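지난 호에 "핸드헬드 그리퍼 두 종류 비교해 보고 쓸게요"라고 약속해 놓고 한 호를 건너뛰었네요. 죄송합니다! 독촉 메일 보내 주신 분들 덕분에 드디어 씁니다.

2020년 7월 30일, Sandville 작업실에서

비교한 건 손에 들고 시연 데이터를 모으는 도구 두 가지예요. 하나는 넓적한 블록형 손가락이 달린 Torken, 다른 하나는 링크 팔로 가느다란 손가락을 움직이는 Tudetti입니다. 둘 다 카메라가 손가락 쪽을 내려다보게 달려 있고, 컨트롤러는 늘 쓰던 Lumenta 보드를 그대로 썼어요. 조건을 맞추려고 같은 테이블, 같은 조명에서 했고요. 각각 60회씩 집고 내려놓는 동작을 시켰는데, 저랑 Amr Amrani가 번갈아 가며 잡았습니다. (손목은 제가 먼저 나갔어요.)

먼저 Torken부터. 처음 잡으면 손가락이 꽤 크다는 느낌이 확 와요. 면이 거칠고 무광이라 조명이 세도 손가락 자체가 번쩍거리지 않는 게 좋았고, 활짝 벌리면 가운데로 테이블이 훤히 들어옵니다. 저는 이 시야가 제일 마음에 들었어요. 물건에 다가가는 동안 목표가 계속 보이니까 마음이 급해지지 않더라고요.

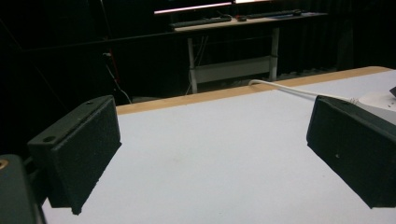
## Torken: 넓게 벌리는 맛

시야 얘기를 조금 더 할게요. 블록이 크다는 건 화면 양쪽을 많이 가져간다는 뜻이기도 해요. 가운데는 시원한데 옆에 있는 물건은 손가락 뒤로 쏙 숨어 버립니다. 특히 오른쪽 손가락 뒤쪽이요. 나중에 녹화분을 돌려 보다가 "어, 이거 여기 있었어?" 한 게 한두 번이 아니에요. Amr는 그냥 손목을 조금 틀면 된다는데, 그렇게 하면 시연마다 접근 각도가 달라져서 저는 좀 찜찜했습니다. 결국 둘이 합의한 건, 시작할 때 손가락 끝을 테이블 바로 위까지 낮추고 거기서부터 출발하기. 이렇게 하니까 시작 자세가 훨씬 고르게 나왔어요.

배경도 생각보다 신경 쓰여요. 흰 테이블에 어두운 커튼이면 대비가 커서 자동 노출이 왔다 갔다 하거든요. 저희는 노출을 수동으로 고정하고 테이블 밝기에 맞췄어요. 뒤쪽 책상은 어둡게 죽어도 상관없다고 치고요. 모니터 불빛은 여전히 거슬리지만, 다음엔 꺼 놓고 해 보려고요.
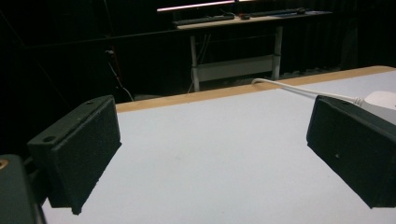
그리퍼를 바꾸면 카메라 캘리브레이션도 다시 해야 하나요?

손가락만 교체하고 카메라 마운트를 건드리지 않았다면 렌즈 보정값은 그대로 쓰셔도 됩니다. 다만 카메라와 손가락 끝 사이의 거리나 각도가 달라졌다면 그 위치 관계는 새로 재야 해요. 저희는 본체째로 바꿨기 때문에 둘 다 다시 했고, 커피 마시는 시간까지 넣어서 76분 걸렸습니다. 보정판은 미리 꺼내 두세요. 저희는 찾는 데만 한참 걸렸어요...

이제 Tudetti. 이쪽은 손맛이 완전히 달라요! 가운데 손가락 둘이 딱 붙어 서고, 양옆으로 링크 팔이 대칭으로 뻗어 있는 구조예요. 회전축 구멍마다 황동색 부싱이 들어가 있는데, 저는 이런 부분만 보면 괜히 만져 보고 싶어집니다. 닫았을 때 폭이 좁아서 물건 사이로 넣기 편했고, 얇은 걸 집을 때는 확실히 Tudetti 쪽이 나았어요.

대신 링크가 화면 아래쪽을 꽤 차지합니다. 손가락을 다물고 있으면 바로 앞 테이블이 잘 안 보여서 처음 몇 번은 감으로 했어요. 그리고 레버를 당길 때 힘이 어느 지점에서 확 풀리는 느낌이 있는데, Amr는 금방 적응하고 저는 끝까지 적응을 못 했습니다. 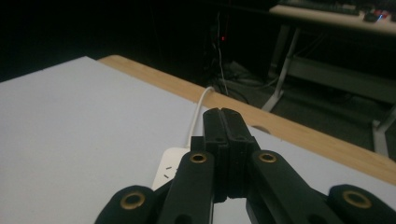

## 그래서 결과는요

60회 중에 놓치거나 다시 집은 횟수는 Torken이 7회, Tudetti가 2회였어요. 숫자만 보면 Tudetti의 압승 같지만, 얇은 물건을 일부러 많이 섞은 탓도 있어서 너무 크게 받아들이진 말아 주세요. 큼직한 물건만 모아서 하면 저는 여전히 Torken을 집을 것 같아요. 오래 들고 있어도 덜 피곤했고, 벌린 상태에서 시야가 좋은 건 정말 포기하기 어렵거든요.

Amr는 Tudetti에 한 표. 화면이 가려지는 건 카메라 각도를 조금 세우면 해결된다고 주장하는데, 아직 안 해 봤으니 저는 판단을 미루겠습니다.

## 다음에 해 볼 것

- Tudetti 카메라 각도를 세워서 같은 동작 다시 돌려 보기
- Torken 손가락을 조금 더 얇게 뽑아 보기 (도면은 Amr가 손보는 중이에요)
- 테이블 위 케이블 정리. 이건 제 숙제...

혹시 둘 중 하나를 써 보신 분, 특히 레버 느낌을 조절해 보신 분이 계시면 이 메일에 답장 주세요. 스프링을 바꾸면 된다는 얘기도 있고 링크 길이를 손대야 한다는 얘기도 있어서 헷갈리는 중이에요. 설정값도 같이 적어 주시면 다음 호에 모아서 싣겠습니다!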